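Notebook, sim bench, February

09:40. Continuing the controller comparison in the kitchen scene. Same arm model and two-finger hand throughout. Controller A is the old joint-space tracker, B is the Cartesian impedance one from the Hsiao branch. 16 trials each per task, physics settings unchanged from the last entry. Render settings also unchanged.

First check was reach to the upper cabinet. A is fine until the elbow straightens, then the last two joints start trading motion and the fingertips drift sideways. B holds the line better but is slow to settle. Set nullspace gain to 4 for the remaining runs.

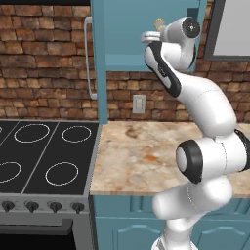
Upper cabinet reach, hand near the cabinet face.

Contact near the handle is still noisy under A. Logged force spikes on 13 of 16 trials, most of them in the approach phase. Stijn Van Acker thinks it is the collision mesh on the fingers and wants to try the Bomero convex set. Worth an hour, no more.

Moved to the sink. Wrist pitched down, palm facing the basin. Joint limit margin on the wrist is smaller than I would like and A clamps there. B does not clamp but the elbow swings out toward the dishwasher side.
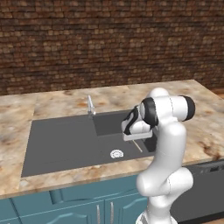 Over the sink, wrist down. Thin tan rod under the hand.

11:15. Hand camera views next. With the fingers spread, the palm takes up the whole bottom edge of the image, so the usable area for the pose estimator is smaller than the config assumes. Cropping the bottom rows before inference is the easy fix. 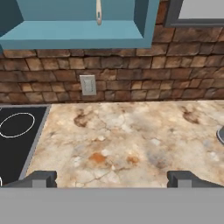 The Fatus estimator wants a square input and pads with black if it does not get one. Padding cost us 19 ms per call on the Allport machine. Resize instead, check that the intrinsics get scaled too. They were not last time.

Last set was the external camera, to compare against the hand view. Depth on the plain cabinet front is poor in both. The elbow blocks part of the counter from this side.

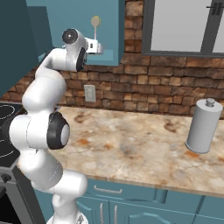

External view, hand in front of upper cabinet, spatula-like object above it.

To do: rerun A with convex finger meshes. Lower B damping one step and repeat the cabinet reach. Move external camera to the right, resave extrinsics. Ask Stijn for the seed list.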